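So the job we picked for our robotics module at Clerkmont was tidying up. Give the arm a messy table and a bin, and see if it can get the rubbish in without flinging it on the floor (we had a fair bit of flinging in January!).

We called our program Plirnus, after a typo that stuck. It has 3 stages: find an item, pick a grip, drop it in the bin. Finding things was meant to be the hard part, but I spent far more time on the grip. Bottles roll when you nudge them, so I ended up bringing the fingers down wide open and closing them slowly – boring to watch, but much better than my first go, which just batted everything sideways.

Bags are still a pain. The arm closes on a fold, lifts, and half the time the bag slips out again. I tried coming in lower and the fingers scraped the table, which made a horrible noise and earned me a look from the Lammers group next door.

For the final test I ran 24 tries with bottles, snack packets and bags mixed together, and 9 of them failed. Over half of those were bags, no surprise there. If I get more time I'd like to have another go at the bag grip and maybe try a bin with a wider opening – I've got my eye on one from the Arkum store cupboard.
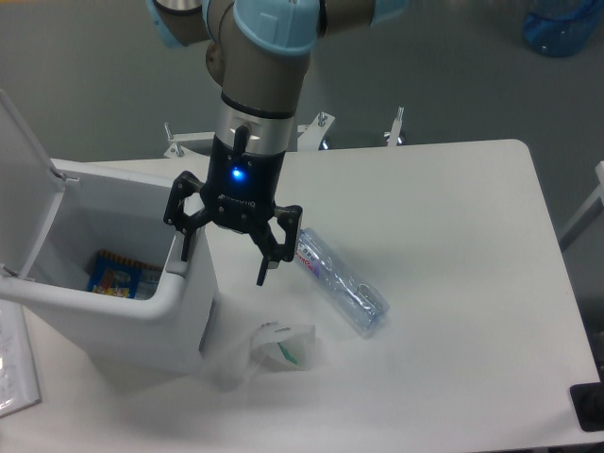 Fig. 1: The gripper over the table, with the bottle, the bag and the open bin.

Contact the module office | © Clerkmont student projects | Back to top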